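Workshop Tips: Living With a Bench Arm Kit

Notes on the Lorkel two-finger arm for small repair benches
By Tegan Stubbs
26 Mar 2019

We have had a Lorkel arm on the long bench since September, mainly for pulling parts out of old desktop computers before the cases go to scrap. The tips below come from using it and from the people who share the bench with me. Most of them apply to any arm of this size with a two-finger gripper and a camera at the wrist.

Before you buy

Measure the bench first. The arm itself takes up little room, but its reach does, and you need to be able to walk around the far side when something gets stuck. Ours needed 13 inches clear behind the base before the cables stopped rubbing on the wall.

Lorkel sells the gripper separately from the arm. If you already own an arm, ask for the Firndale adapter plate at the same time. Ordered later, it ships on its own and you pay the freight twice. We paid 165 dollars for the gripper service plan and have used it once, for a worn pivot. I would skip the plan and buy spare screws.

The manual is thin. Rangi Katene rewrote the setup pages for our shop, and his version fits on one sheet: power, stop button, home position, gripper open, gripper closed. Tape yours where you can read it standing up.

Check the screws

The linkages are held by hex-socket screws and small pivot screws, and they work loose with use. Go over them every 100 cycles or at the start of each session, whichever comes first. Use a proper hex key. A ball-end driver is fine for reaching in but will round the sockets if you tighten with it. 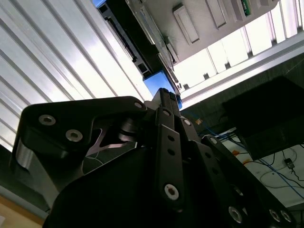

Gripper linkage from underneath. The smaller pivot screws are near the top.

Put a dot of paint across each screw head and onto the link beside it. If the line is broken, the screw has turned. Do the pivots last. They should be snug, and the fingers should still swing freely by hand with the power off. If a finger feels gritty, wipe the joint with a dry cloth before you reach for oil — dust and oil together make a paste that is hard to get out.

Cables

Keep network and power cables out of the arm's path, and leave slack at anything that moves. Colored tags help when you have to unplug one thing in a hurry. Tamsin Halliday labels both ends, and I have started doing the same.

Pulling a hard drive from a tower

Unplug the computer from the wall and hold the power button in for a few seconds. Take the side panel off and set the screws in a dish. Disconnect the data and power leads from the drive by hand. The gripper can hold a connector but it cannot feel the latch, and you will break one sooner or later.

Next, take out whatever holds the drive in its bay. Some cases use screws on both sides, some use a plastic clip or a sliding lever. Do this by hand too. The arm should only ever be asked to move a part that is already free.

Set grip force to the lowest setting and go up one step at a time. Approach slowly and line the fingertips up with the drive before closing. Keep them off the circuit board side.
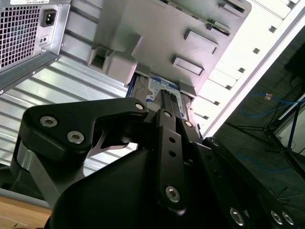

Fingertips against the drive label, with the drive still in its bay.

If the drive doesn't move on the first pull, stop and look for a screw you missed. Don't raise the force. The plastic bracket will usually give before the drive does.

Watch the metal edges inside the case as well. Bare sheet metal will scratch the finger links, and a scratch near a pivot picks up dirt. On Sheehan cases the rails are sharp enough that I run a strip of tape along them first.

Fingertip pads

Lorkel's own pads wear smooth. Fomance makes a softer one that grips painted metal better but tears on corners. We keep both and swap them depending on the job. Clean either kind with warm water and a little dish soap, and let them dry fully before refitting.

Is it worth it?

For one computer a week, no. A screwdriver is faster. For a steady stack of the same model it earns its space, as long as somebody stays at the bench with a hand near the stop button. Lorraine Fairweather runs ours for roughly 2 hours at a stretch and then lets it rest while she sorts the drives.

Spare pads and screws are in the top drawer. Please write down what you take.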